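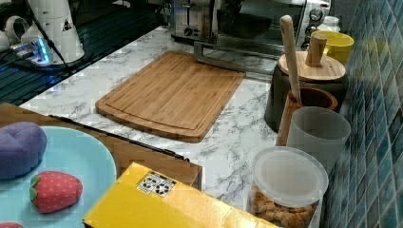 The arm's end of the counter, with the cutting board and the toaster oven.

Before anyone decides what a robot will do to kitchen jobs, they should spend a week watching one learn to put food on a plate. I work at Yeoman, a contract caterer that runs staff kitchens in office buildings, and since August our training kitchen at Plomcombe has had an arm bolted down at one end of the counter. It practices with plush fruit. The project is called Lavon, and the plan is that arms like it will take over plating, tray clearing and snack restocking at our smaller sites.

My view is that the arm is fine and the plan around it is not.

Start with what has changed for the people who work there. The arm needs things to be where it expects them. A cook who used to leave the board wherever she was cutting now puts it back in one place at one angle. Mugs stay against the wall. Jars go back to the same corner with the lid on. None of this is hard, but it adds up over a shift, and it was never written into anyone's job. When the company says the system saves 41 minutes a day at the pilot site, that figure counts the plating and leaves out the tidying done for the arm's sake.

Then there is the question of who fixes things. When the arm stops, the kitchen assistant clears the tray, checks the light on the base and starts the task again. She has become an operator without the title or the pay. Our assistants get a training session of 20 minutes and a laminated sheet. At Pulevine, the packing plant down the road where I worked before, anyone who restarted a line machine was paid at a higher grade, and there was no argument about it. I don't see why a kitchen should be different.

I will say what is good about it. Clearing trays is dull and hard on the wrists, and I did it for years. If a machine can lift plates for four hours while a person does the cooking, that is a better day for the person. Two of our younger assistants like working with the arm and have gotten quite good at setting up its tasks. Given the chance, they would make careers of it.

But that chance has to be offered. The current proposal covers 33 sites and cuts one assistant shift at each of them. It has a page on equipment leases and a page on insurance. It has one line on staff, saying they will be "supported through the transition." I have been through two transitions and I know how much support was in them.

What I would ask for is simple enough. Count the extra work and put it on the rota. Pay the operator rate to whoever restarts the machine. Keep the shifts for the first year and see what the kitchens need before cutting anything — a plush strawberry on a blue plate is a long way from lunch for more than 100 people, and the staff will be covering that distance in the meantime.

The proposal is open for comments until the end of the month. Assistants can send theirs through their site manager or straight to the operations office, and I would send it to both.

2023-06-06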